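Sornumbridge Adult Learning
Drawing for Beginners, Term 2
Handout 7: Proportion and the hand

Updated 30/03/2025

Bring to this session: the Karnuvel pad (the larger one), two pencils, one soft and one hard, and a putty rubber. Charcoal is not needed until Handout 9.

What we covered last time

We finished the seated figure and looked at how the head is used as a unit of measure. Most people's drawings had the head too large and the legs too short. This is normal. The eye gives more room to what it finds interesting, and faces are interesting. Keep your November drawings and compare them with the new ones when you have a spare evening.

Measuring

Hold the pencil at arm's length with the elbow locked. Close one eye. Line up the tip with one end of the thing you are measuring and slide your thumb down to the other end. That length is now your unit. Use it to check heights against widths. If you bend your elbow, the unit changes and you must start again.

For angles, hold the pencil flat as if it were lying against a pane of glass and tilt it until it matches the edge you want. Do not point it into the room. Check your verticals first. A table leg or a door frame at 90 degrees to the floor gives you something to compare everything else with.
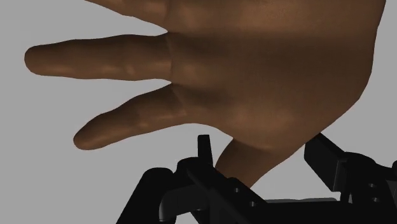
Hands are left out of more beginners' drawings than any other part of the body. They end up in pockets or behind backs. The usual mistake is to start with the fingers, draw each one as a tube and then find there is no palm to fix them to. Start with the palm as one flat block and put the knuckles in as a curve. The fingers go on last. When they are held straight out to the side, as in the rendered hand, the middle one can be treated as one long shape with gentle bulges at the joints and a rounded tip. Draw that shape lightly, then mark the joints. Leave the nails until the end, or leave them out. Creases should be fainter than you think – a heavy line across a finger looks like a cut.

Foreshortening

A finger that points towards you looks shorter than it is, and the tip may hide most of the joints behind it. You know how long it is, and that knowledge gets in the way. Measure it with the pencil and believe the pencil. The same goes for feet seen from the front and for a forearm resting on a table.

Draw the overlaps clearly. Where one form passes in front of another, let the front line run on and stop the back line short. Shading can wait until this is right.

Exercises for home

1. Your own free hand, resting on a table. Fifteen minutes, hard pencil, no shading.
2. The same hand holding a cup. Draw the cup first.
3. Three quick drawings of a hand pointing towards you, using a mirror. Two minutes each.

Put the date on the back of each sheet. Do not rub out wrong lines in exercise 3, just draw the better line beside them.

Reading

Ostness, Drawing from Life, chapter 3. The section on feet is optional. The Cárdenas workbook has good plates of hands but the text is hard going, so look at the plates only. Both are on the shelf by the sink and should be back there by the end of the session.

Next time: drapery. Please bring a plain tea towel or pillowcase, without a pattern.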